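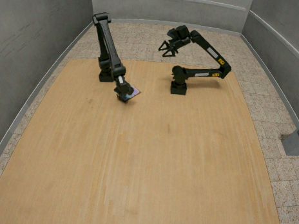 # The handover that never timed out

Notes for me, not for the slides. 8 Dec 2024. Speak SLOWLY this time.

- Hello, thanks to Kanako Shimada for the slot
- Project is Brundari. Two arms, one table, all simulated. Left arm picks, right arm takes, right arm puts down
- Leave the first picture up while talking. Point out left gripper has the flat piece, right gripper open, nothing in it. Ask the room: would you stop this run? Wait for hands
- Most will say no. We said no as well — for far too long

## What went wrong

- Bredden build, overnight batch, 3000 runs
- 130 of them ended with left arm holding on and right arm parked up in the air. No error. Log said "waiting"
- Left was waiting for "partner ready". Right was waiting for "object presented". Classic deadlock, and yes we wrote both halves ourselves
- Watchdog was there!! But it looked at joint faults only, and there were no joint faults. Everything healthy, going nowhere
- Dont get dragged into the message bus here. Gu will ask. Say "afterwards"

## Why it's a safety matter

- Pause here, drink
- Simulated, so no fingers lost. But same code was due to go to the Plirkley cell in April
- Think what people do when an arm sits still. They walk up to it. They reach in for the part
- And then the worst bit: a late "ready" message could release the wait at any time. We forced one by hand, 4 minutes in. Right arm set off at full handover speed, no warning, no ramp
- Say again: STILL IS NOT STOPPED. (on slide 9 in red, check it's red)

Next picture. Same setup, another view. Left gripper low over the table, right one higher and further back, fingers open towards it. Give them a few seconds to look before talking. Gap between the two grippers is what I want them to think about — which arm owns that space while both wait? Our answer was neither. 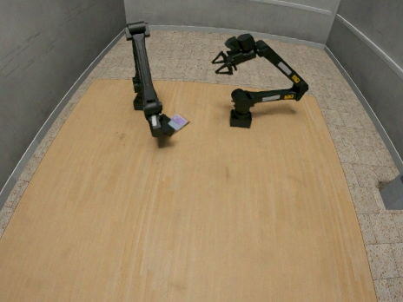 ## What we changed

- Timeout on every wait, 800 ms, both sides. Was infinite
- On timeout: drop to a safe state, say so in the log in plain words, need a person to restart. No clever auto recovery
- Late messages thrown away, not queued
- Watchdog now checks task progress as wel as joints
- Reran whole batch. No hangs. Two runs dropped the part instead, still looking at those, dont oversell it

## If time

- Status light idea: seperate colour for "waiting, may move"
- Someone will ask why we didn't test the wait state. Answer: we tested each arm with a fake partner that always replied. Own up, move on
- Questions. Gu first or he'll sulk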